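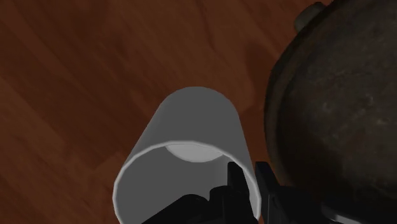
How do I get hard water scale off the bottom of a stainless steel pan?

Cover the scale with equal parts white vinegar and water, bring it to a low simmer, turn off the heat and leave it for 30 minutes. Pour it out and wipe with a soft sponge. Repeat if there is still a chalky ring.

More detail from the person asking

We moved in June to a house outside Eltus and the water is a lot harder than what we had before. Every pan I boil water in now has a white crust on the bottom. It started as a faint haze and now I can feel it with a fingernail. The kettle is the same. Dish soap does nothing. I tried a powder cleaner from Nuvellow that was under the sink when we moved in, and it made the outside of the pan shiny but left the inside the way it was.

I boil pasta water in the big pan most nights, and in the small one I do eggs. Both are stainless steel with a thick base. I also have a cast iron skillet and a nonstick pan and would like to know if the same thing can be used on those. The water report that came with the house papers says 646 but I can't find a unit next to it, so I don't know if that helps anyone.

Is the white stuff bad to eat? And is there some way to stop it from coming back without buying a softener? We rent.

3 answers

Answer 1 (accepted)

The crust is mostly calcium carbonate. Any mild acid will dissolve it, and vinegar is the cheapest one you can get at the grocery store. Small amounts in your food won't hurt you. It can make tea look cloudy.

For the stainless pans:

Rinse out any loose bits first.
Pour in half vinegar and half water until the crust is covered. For a thin layer you don't need more than an inch.
Heat until you see small bubbles. Open a window, it smells strong.
Turn off the burner and let it sit.
Pour out, scrub with a nylon sponge, wash with dish soap and rinse.

If the scale is thick enough to feel with a nail you will probably need to do it twice. Use fresh vinegar the second time. Don't use steel wool on the inside, it leaves scratches and new scale grabs on to them.

For the kettle, same mix, same soak, then boil plain water in it and throw that out before you make anything to drink. Check the manual first if it is electric, because some makers want you to use citric acid only.

Cast iron: no. Vinegar strips the seasoning and then the pan rusts. If you have a white film on cast iron, scrub it with coarse salt and a little oil, rinse fast, dry it on the stove and wipe a thin coat of oil on it. Better not to boil water in it at all.

Nonstick: a short soak with vinegar and water at room temperature should be fine. Skip the simmering and use a soft cloth.

About the 646, a total dissolved solids reading is my best guess, and that counts everything in the water and not only hardness. Call the water company and ask for hardness in grains or in mg/L as calcium carbonate. If you have a private well, hardware stores sell test strips.

Answer 2

Citric acid works better than vinegar in my opinion and doesn't stink up the kitchen. You find it with the canning supplies. I use 3 tablespoons to a quart of hot water, leave it in the pan while I eat dinner, then rinse. A bag lasts me roughly a year.

To slow it down, don't leave water standing in the pan and dry it with a towel right after you wash it. Most of the ring comes from water drying on the metal. Same for glasses. Salt goes in after the water boils, otherwise you can get little pits in the steel, different problem but people mix them up. Pits don't come out. Rainbow colored stains are a different thing too, and those do come off with vinegar.

I had a Jevik filter pitcher for the kettle and it helped with the kettle, but filling a pasta pot from a pitcher is a pain and I gave up on that part. Cartridges add up if you go through a lot of water.

Answer 3

lemon juice. cut one in half and rub it around, leave it, rinse

Comments on answer 1

Did the vinegar soak last night. Small pan came out clean the first time. The big one took two rounds and there is still a faint gray shadow in the middle but it is smooth now. Thanks. I'll call the water company about the number.

If the shadow bothers you, make a paste of baking soda and water and rub it with a wet cloth. Rinse the vinegar out well before you do that or they cancel each other out.

Same trouble over in Ong, 4 years on well water. I do the kettle once a month and the pans when I notice.

Last edited 2026-02-19

Related questions

Can I put vinegar in the dishwasher to remove film?
White spots on glasses after washing
How often should I descale a coffee maker?
Rainbow stains on stainless steel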